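30/10/2022

Hi Mei-kuen,

I promised you an update before the clocks and the Christmas ordering swallow us all up, so here it is, a bit longer than last time (sorry!). It covers the house rules for the bench arms at Clernondale, what we've spent, and the bits I'd like your view on before the November meeting.

The big thing is that we finally have a rulebook people use. When Pruta took over the room we inherited a ring binder that ran to 60 pages, and I'd be surprised if anyone had opened it past the contents. It's now 2 pages, printed on both sides of one sheet and taped up by the door. Choi did the first draft, I cut it, and then everyone had a go with a red pen, me included. It got quite heated over the word "should", which we've banned. A rule either says "do" or "don't", or it goes in the notes underneath.

The ones that caused the most talk:

- Hands stay off the mat while the arm is powered. Moving an object by half an inch counts.
- Whoever starts the arm stays within reach of the stop button until it's parked. If you need the loo, you park it first.
- Leads get checked at the start of a session, both ends, and anything running over the work surface goes in the log.
- Warning stickers on appliances stay on and stay readable. If one is in a language you can't read, ask, and write the meaning on the bench card.
- New objects get tried at slow speed before they join a task.

I went back and forth on the leads rule. My first version said no cables on the work surface at all, and within a morning I'd had three people tell me, politely, that I clearly hadn't set up a bench in a while. Fair enough! The version on the wall lets them cross the surface so long as the run is written down and the arm's path is planned round it. I think it's the right call, but I'd like the Hultar safety people to look it over, and I haven't managed to get a date out of them yet. A nudge from you might do more than my fourth email.

Money next. You gave us 1,495 pounds for this part of the work and we've used 700 of it, nearly all on training time and the rest on printing and new stop button covers. I'd like to carry what's left into the next stretch, mostly for a refresher session and someone from outside to watch us work for a day and tell us where we cheat. (We do cheat. The log gets filled in at lunch more often than I'd like.)

Still to do: a proper rule for handing over mid-task, a shorter log sheet, and a decision on whether visitors can run an arm with one of us beside them. I lean towards no for now, but Choi disagrees, so expect to hear both sides.

Give me a ring if any of it looks odd.
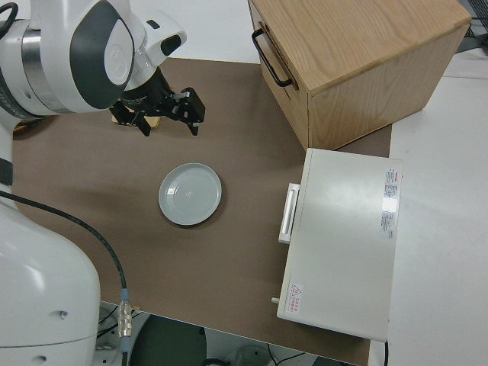 *One of the bench arms over the brown mat, gripper open, with the plate, wooden cabinet and white appliance set out.*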